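Pustulo hand gripper kit, rev 3

Home or shared shop build. Gray body, black rubber finger pads, nubbed grip surface inside the jaw. Printed parts, 18 screws, pads, blank label for your own numbering. No electronics in this one – see Lumen add-on.

Assembly: one evening, more than 20 if you count waiting on glue (minutes, not evenings). Dont overtighten the pad screws.

Part no. 2234. In stock, ships from Hokmont.
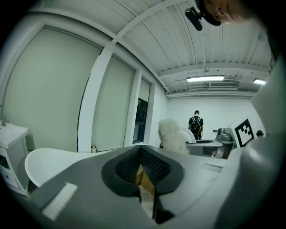

Gripper at the shop, pads fitted, lable still blank

Spare pads sold seperately.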